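Fixing a wooden play board to a pegboard worktop

Linatari Community Help > Rooms and Furniture > Work surfaces

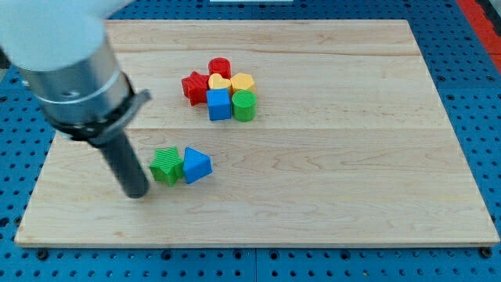
Posted by Lamduan Thammasiri, Dec 18, 2018

Our centre is preparing a shared activity room in which small plastic shape blocks will be sorted and stacked. The worktop is a blue perforated pegboard, and a large board of pale wood is to lie flat on top of it. The board must not slide when someone leans on it, but it will need to come off now and then so that the pegboard can be cleaned.

At present the plan is to use screws along the near edge only. I should be grateful for advice on three matters. Are screws along one edge sufficient? Should the wood be oiled or left bare? The board is made up of planks, and I should also like to know whether the seams are likely to open during the winter, when the heating is on all day.

Eylül Taşdemir

Screws along one edge will stop the board from sliding, but the far edge may lift if the wood cups. I would recommend a fixing near each of the four corners. Please observe the following when fitting them.

Drill the holes in the board slightly wider than the screw shank, so that the wood has room to move across the grain. Sink the heads just below the surface - a proud head will catch a sleeve, and blocks placed over it will rock. Use a washer and nut beneath the pegboard. Screws driven into the perforations alone will work loose after they have been removed a few times.

With regard to the seams, a fine line between planks is normal in a glued board and does not call for filling. If a fingernail drops into the line, the joint has begun to part and should be glued and clamped again. We opened and reglued one such joint in September and it has remained closed.

The finish is largely a matter of preference. Blocks with a ribbed surface will mark an oiled board less visibly than a bare one. Should you choose to oil it, treat both faces equally, including the underside, and allow seven days before the room is used.

Dale Chisholm

We left ours bare. It is wiped with a damp cloth and has given no trouble.

Anselmo Urrego

I agree with the advice on washers. I would add that the near edge of the board should be eased with 200 grit paper if forearms are to rest upon it. A small bevel is sufficient.

I would not agree that four fixings are always required. Our board is held by two, with a thin rubber mat beneath the far side, and it can be taken up for cleaning in very little time. The mat should be cut a little smaller than the board so that it does not show or collect dust.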